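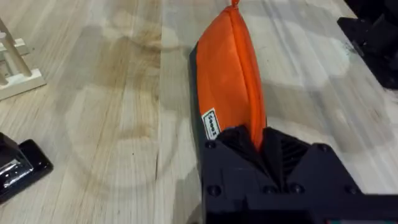

The speed at which a change in wholesale cost reaches the shelf price is usually called pass-through. It is measured here for low-value household and school goods sold in two neighbouring towns, Clendgate and Clomside. Goods of this type are seldom covered well by published price series, because the categories are wide and the items are replaced often. A zipped fabric pouch in orange, with a small white label sewn into the seam, may be listed under stationery by one shop, under bags by another and under gifts by a third, and each heading may be repriced on a different day. For the purposes of the project an item was therefore defined by its material, its fastening and its size class, and the heading used by the shop was recorded but not relied on.

1. Data

Prices were collected weekly for 18 weeks from four shops, two in each town. The final data set contains 622 price quotes. A quote is the ticket price including VAT, before any loyalty discount. Multi-buy offers were entered at the single-item price and marked with a flag. Where an item was out of stock the cell was left blank, and no price was carried forward from the week before.

Wholesale costs were taken from the trade lists of two suppliers, Kuhlmann and Brusach. Both lists are dated, and both were revised in November. Kuhlmann raised prices across nearly all of its fabric goods and left paper goods alone. Brusach made smaller changes, but spread them over the whole list. The lists show the price offered to any trade buyer. They do not show what a given shop paid, which may have been lower if an annual discount applied.

Matching shop items to list items was done by hand. Items that could not be matched with confidence were dropped before any analysis was run. Most of the dropped items were own-label goods, so the results lean towards supplier-branded stock.

2. Method

Each price series was put into logs and differenced. The change in shelf price was then regressed on the current and lagged changes in list cost, with a separate constant for each shop. The sum of the cost coefficients gives the total pass-through, and the pattern across the lags gives the timing. Increases and decreases in cost were entered as separate variables so that any difference between them could be tested.

Lag length was chosen by comparing the Akaike and Schwarz criteria. The two did not agree. The shorter lag, preferred by Schwarz, was used for the main results, and the longer one was kept as a check. Standard errors were clustered by item. Clustering by shop was tried first and given up, as the number of shops is too small for the usual correction to be trusted.

A model in logs assumes that a shop thinks in percentages. Small shops often do not. Ticket prices in the sample bunch heavily at endings of 49 and 99 pence, and a small rise in cost may leave the ticket where it is until the next ending becomes worth the change. A second model was therefore estimated for the probability that a price changes at all in a given week.

3. Results

Total pass-through was incomplete in both towns within the sample period. It was higher for fabric goods than for paper goods, as would be expected from the Kuhlmann revision. The first week after a list change shows almost no effect. Most of the response comes later and arrives in a few large steps.

Of all recorded price changes, 18 per cent were cuts. The cuts are not linked to list costs in any way the model can detect, and nearly all of them fall at the end of a season. The test for a different response to rising and falling costs was not conclusive, mainly because there were so few falling costs to work with.

The Clomside shops changed prices less often than the Clendgate shops, but by more each time. Over the full period the two patterns lead to much the same average price level. The longer lag specification gives a slightly higher total and wider intervals, and does not alter the order of the product groups.
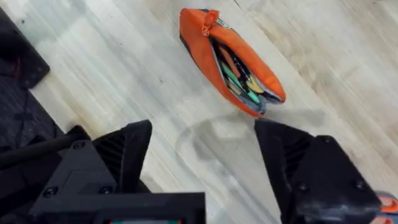
Brayan Condori, commenting on the draft, asked whether the slow response might be nothing more than old stock being sold at old prices, in which case the cost variable was dated wrongly and the lag said little about how shops set prices. He suggested dating each cost change from the first delivery after the new list, and added that the shop constants would not pick this up if reorder times differed between items in the same shop.

The objection is accepted in part. Delivery dates were requested from all of the shops and supplied by one, in Clendgate. Re-dating the costs for that shop shortens the estimated lag but does not remove it. The remaining delay is consistent with a fixed cost of reticketing, though the data cannot separate this from a wish to stay in line with the shop down the road. The full re-dated table is given in Appendix B.

4. Limits and further work

The sample covers one round of list revisions, so the effect of cost cannot be fully separated from the effect of the season. Quantities were not available, and the averages are unweighted. An item that sells daily counts the same as one that hardly sells. Quotes for items on multi-buy offers probably overstate the price paid, and leaving them out raises the estimated pass-through for paper goods by a small amount.

A longer run covering a second November revision would allow the seasonal terms to be estimated properly. Invoice data from even one further shop, preferably in Clomside, would be of more use than additional ticket prices.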